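Femwood Robotics Club — progress report to the Pluneo education grant
October 26, 2019
Prepared by Kerstin Hägglund

Work this period went into the hand-held gripper pair and its data pipeline. Students have logged 719 demonstrations against a target of 2000. Tracking relies on marker cubes mounted near the wrist, one per gripper. Jayson Panganiban rewrote the calibration script, and a full calibration now takes 20 minutes, down from 80.
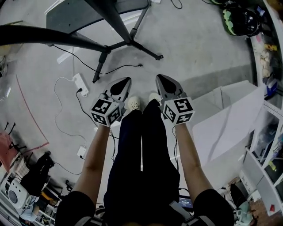
Cable strain at the wrist remains open — Halima Rashidi is testing a second clip design. Equipment spending is within budget. Training of the first policy is planned for February.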